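Dradholm Open Kitchens Day: six kitchens, one very full stomach

I had been hearing about the Dradholm open day for years before I finally went, and now I'm cross with myself for waiting so long! The idea is simple. Once a year a handful of people in the village open up their kitchens, cook whatever they like cooking, and let strangers wander through. You buy a paper map at the bus stop, you get a stamp at every door, and at the end you stagger home.

I got the early bus with my sister-in-law, Anju Bansal, who had packed three empty lunch boxes (wise woman). The stop is called Busside on the map, although the driver had never heard that name and let us off at the post office instead. It's a short walk back down the hill, and a pretty one, past the old mill and a row of gardens still full of dahlias. Maps were selling fast. Ours had the number 1391 written on the corner in ballpoint, for the raffle, and I kept it in my glove all day.

First stop was the house at the top of Mill Lane, where Kamlesh Lodhi was making flatbreads on a griddle older than he is. He rolls them thinner than I would ever dare and flips them with his fingers. The trick, he told us, is to let the dough sit for a full hour under a damp cloth and then leave it alone, no extra flour. We had ours with lime pickle and went back for seconds before the line got too long.

Then on to Cenia, which used to be a dairy and is now a kind of shared pantry where people rent shelves for their preserves. I could have stayed there all morning. Quince paste, green tomato chutney, pears in syrup with a bay leaf pressed against the glass! Geeta Joshi runs the chutney table and lets you taste everything, even the really hot one, which she hands over with a cup of yogurt. I bought two jars of the plum and ginger and regret not buying four.

We talked a lot about counters on the walk, because Anju is redoing her kitchen in May and can't decide on anything. She wants pale, she wants dark, she wants wood. I kept telling her to look at what people have and stop reading catalogs. 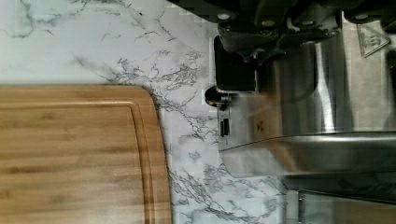
Bamboo on marble pattern. Anju is sold on the pale counter.

She asked every host the same questions: does it stain, does it show crumbs, would you choose it again? The answers were all different. One woman swore by lemon juice and baking soda for everything, and her neighbor across the road looked horrified at the thought.

Lunch was the soup stop, in the church hall annex. Lentil or leek, and a heel of rye bread with each bowl. I had the lentil. It had a spoonful of fried onions and cumin on top, and I've made it three times at home since then, never quite as good. Ashok Pandey was ladling, and according to him they got through 86 bowls before one o'clock. He also gave me the best tip of the day: fry the cumin last, for only a few seconds, and pour the whole lot over while it's still crackling.

The afternoon was more about baking and toast, and yes, toast had a stop all to itself! Sourdough, seeded, a dark malt loaf, and a long table of things to put on it. I loved the brown butter with sea salt. The malt loaf with sharp cheese was a surprise to both of us, and Anju filled one of her lunch boxes there.
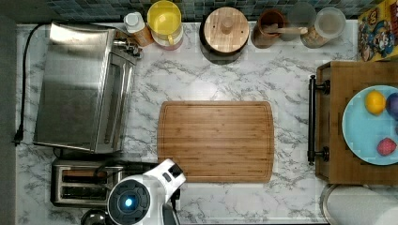 Toaster oven, two-slot toaster and a cutting board, with dark mosaic tile behind.

If you are planning a small kitchen, going round other people's is such a help. I came away with ideas about open shelves (fewer than I thought), drawer depth (more than I thought) and tile. Small square tiles look wonderful, but all that grout! Pallavi Kanaujia, who has lived with hers since 2000, cleans it with an old toothbrush while listening to the radio and says she doesn't mind a bit.

Last of all we squeezed into the Hyun tea room for ginger cake. It was standing room only, everybody was comparing stamps, and a little boy was asleep under the coat rack. The raffle was drawn at the counter. We didn't win, but the man beside us got a huge casserole dish and was so happy about it that we clapped.

A few practical bits if you want to go next year:

Bring cash, as only Cenia took cards.
Bring boxes for leftovers.
Wear flat shoes. Mill Lane is cobbled and steep.
Start at the top of the hill and work down.
The last bus back is at ten past five and it does fill up.

We missed the pickling demonstration completely, so that's where I'm heading first next time. Anju has already put her name down to help with the soup.

Posted 14/10/2019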